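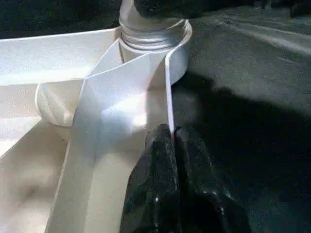 Tuesday, very late

I should be asleep but my ears are still ringing and I want to get this down before it all goes soft in my head. We saw Olaniyan! In a room so small I could have borrowed his hand towel!

Okay, in order. Mwangi texted me at lunch with nothing but the word "tickets" and a row of exclamation marks, and I knew exactly what he meant, because we had both been on the waiting list since the tour was announced and had both quietly given up. Somebody he works with has a cousin who couldn't go. 78 dollars each, which is more than I have spent on myself in one evening since I moved to Waltcombe, and I said yes before I had even looked at my bank balance. (I looked afterward. It's fine. It's soup for a while.)

The doors were supposed to open at 7 and of course they didn't. The line went down the block and around past the dry cleaner, and it was the happiest line I have ever stood in. People had made shirts. The girl in front of us had painted the little yellow moon from the second album on both her cheeks and it was already melting down her face in the heat, and she didn't care one bit. July in this town is no joke. A man was selling mango slices from a cooler and I had two bags of them and got chili salt all over my good pants.

While we were waiting everyone was talking about the thing with Imer, obviously. I had been off my phone all weekend so Mwangi had to catch me up. She posted a clip from a recording studio, just a few seconds of her laughing at someone off to the side, and the laugh that answers her is supposed to be his. People have slowed it down and everything. They haven't been seen in the same place since the awards show where she left before his song, so if it IS him then either they've made up or there's a record coming, or both. The moon-face girl was certain they're engaged. Her friend said no way, Imer is still with the swimmer. I don't know why I care so much about the love lives of two people who will never know my name, but I do, and I had a theory about it within a minute of hearing the news, and I defended it loudly to strangers.

Inside it was packed and dark and smelled like spilled soda. We got a spot on the left by the speaker, which Mwangi said was a terrible spot for sound, and he was right, but I could see the stage all the way across so I wouldn't move. The opener was a duo with a drum machine and a flute. I wanted to like them more than I did. The last song was lovely though, and I wrote the name of it on my hand and have now washed it off. Great.

And then he came on! No lights, no big entrance. He walked out in a gray sweatshirt with a mug and said, "Hello, Waltcombe, I've been told you have good pie," and the whole place screamed like he'd announced free houses. He opened with "Prokbridge," which I never thought he would play because he told that podcast he was sick of it. Slowed way down, just him and the keyboard player, and when the chorus came he stepped back from the mic and let us have it. I cried. I'm not even going to pretend in my own diary. Mwangi handed me a napkin from the mango man and it had chili salt on it, so then I cried more.

He's shorter than I thought. Also funnier. Between songs he tells these long wandering stories that don't go anywhere — one was about losing a shoe on a ferry — and the band just waits for him with these patient faces. There was a new song too, no title yet, and there is a line in it about somebody leaving before the music starts. The entire room made a noise. Every one of us was thinking of the awards show. He smiled at the floor and went right on singing, and if that isn't about Imer I'll eat my shoe.

It ended a bit after 10. We hung around by the side door with more than 100 other people who'd had the same clever idea, and all we got was the drummer, who was very sweet and signed a girl's cast. Ayodele Okonkwo from my old building was there! I haven't seen her since she moved in with her sister, and she looks so happy. She's cut all her hair off and she's teaching now. We screamed at each other for a while about the new song. She thinks the line is about his manager, the one he fired in the spring, and she has a whole argument for it involving a hat. I said I'd hear it properly over coffee this week. I've missed her, I hadn't noticed how much.

Mwangi drove me home with the windows down and the second album on, and we did all the harmonies, badly. He does the low part like a foghorn. We sat outside my place until the record finished, then I came up and ate cereal standing at the sink and looked at every single post about tonight. Someone already has the new song up, mostly screaming, and I'm nearly sure one of the screams is me.

Still nothing from Imer. I checked again just now. She put up a picture of a lemon tree with no caption, and the comments under it have lost their minds.

Work at eight. Must find the flute song. Must text Ayodele in the morning, and pay Mwangi back for the parking.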